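How Do You Teach a Robot in a World That Isn't There?

Have you ever dropped a mug? I have. My favorite one had a frog on it, and it went all over the kitchen floor. I felt terrible for a whole afternoon, and then I went to work and watched a robot drop 46 mugs before lunch. And guess what? There wasn't one single broken piece to sweep up!

That's the fun thing about my job. I work at a lab in Vallstead, and I help teach a robot named Manole to move things around in a kitchen. Most of Manole's practice happens inside a computer. We call it a simulation, or "sim" if we're in a hurry (we are usually in a hurry).

So what is a simulation?

If you've played a video game where you drive a car or build a house, you already know a lot about it. The computer keeps track of where everything is and what should happen when two things bump into each other. Our sim has a kitchen in it, and Manole has a pretend arm there. When the pretend arm pushes a pretend mug, the computer works out whether the mug slides, tips or goes flying.

Sometimes it gets this hilariously wrong. I once saw a spoon sink into a counter like it was pudding.

How does Manole see?

The pretend arm has a pretend camera near its gripper, which is the part that pinches things. The computer draws what that camera would see, and that drawing is all Manole gets. It can't peek around the side or ask me for a hint!

Try this at home. Make a tube with your fist and look through it at a cup, very close up. Now move your head until you're looking straight down into it. It doesn't look much like a cup anymore, does it? It's mostly a big circle. If you'd never seen a cup before, you might not know which part to grab. Manole has to work that out every time.

Practice, practice, practice

At first Manole just copies. My friend Silviu moves the pretend arm with a controller and shows it how to pick up a mug by the handle. Then Manole tries. It misses. It pinches the air. It bonks the mug with its wrist and the mug rolls away (you can't help saying "oh no!" even though it's only pixels).

Then we press a button, the mug pops back to where it started, and Manole has another go. In a real kitchen somebody would have to put that mug back by hand. In the sim we can even run lots of kitchens at once, all day and all night, and Manole never gets bored or hungry.

Our big question

Last May we wanted to find something out. If Manole always practices with the same mug in the same spot, does it learn about mugs, or does it only learn about that spot?

You might know this feeling. Maybe you can spell every word on your list in order, but when your teacher mixes them up, your brain goes blank! We wondered if robots had the same trouble.

So Brândușa Pană, who leads our team, set up a test with 2 groups of practice. In the first group, the kitchen always stayed the same. In the second, she let the computer shuffle it. The mug moved. Its color changed. The counter was smooth one time and speckly the next, and the lights got brighter or dimmer. Both groups got just as many tries. That part is important, because it wouldn't be a fair test if one group got to practice more.

After that we built 9 kitchens that Manole had never seen, and asked it to pick up a mug in every one.

What happened?

With the same-kitchen practice, Manole managed it in only 4 of them. With the shuffled practice, it managed nearly all of them! I did a little dance by the coffee machine. Silviu says I didn't, but I did.

Shuffled practice was harder in the beginning, by the way. For days it looked like the worse idea, and I was getting a bit gloomy about it. We kept going anyway.

What we still don't know

A pretend kitchen is simpler than a real one. Real mugs can be slippery, or chipped, or full of somebody's cocoa. Next we want to try what Manole learned on a real arm, with real mugs, and see how much of it still works. I'm bringing in some old plastic ones from home for the first day. I am not bringing another frog mug.

If you'd like to be a robot teacher for five minutes, look at Manole's view at the bottom of this page. Find the handle first. Then decide where you'd put your gripper!

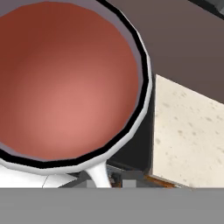 Manole's view of a mug in the sim kitchen, looking down into it. The gray band along the bottom seems to be part of the gripper.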